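Robot Learning Practical
Handout 3: Gathering examples for the grasping model
Notes by Sun-ja Yeo, revised April 4, 2024

Before the model can be trained it needs examples, and in this course you collect them yourselves. One example is a single grasp attempt: the camera view before the arm moves, the gripper pose that was tried, and a label saying whether the object was held after the lift.

Working in pairs

One of you runs the Kalness script and keeps a hand near the stop button. The other arranges the bin and keeps the log. Swap after 50 attempts. Each pair hands in three sessions.

Choosing objects

Mix hard and soft things. A bowl gives clean edges and a shiny surface that upsets the depth reading – we want that in the data. Plush toys bend when pressed, so the same pose can work once and fail the next time. Let objects touch and overlap. If they are always spread out neatly, the model will have no idea what to do with a heap.

Stir the bin after every 9 attempts, with the arm parked and the script paused. Do not put an object back in the place it was taken from.

Labels

The script guesses the label from the gripper width. It gets thin objects wrong, and handles in particular. Check each guess against the camera view taken after the lift and correct it in the log. Leave failures in. Last September one pair deleted theirs to tidy the file, and the 58 attempts that were left could not be used for training.

If an attempt is stopped by hand, mark it "void" and write why. A void attempt is neither a success nor a failure.

Before you start

Check that the clamps holding the bin are tight. A bin that shifts spoils the calibration, and every pose recorded afterwards will be off.
Look at the cables and hoses near the gripper. If one has come loose, fetch Sajib Thambiah.
Write the object set number at the top of the log.

Logs go in the Belascombe folder, one file per session. 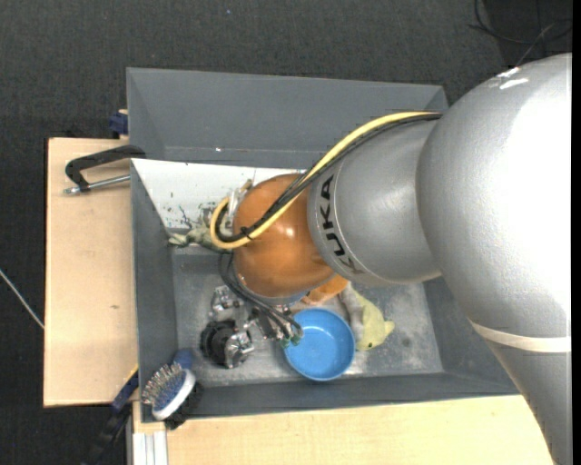
Figure 1. The arm over the front bin, with a bowl and soft toys among the objects.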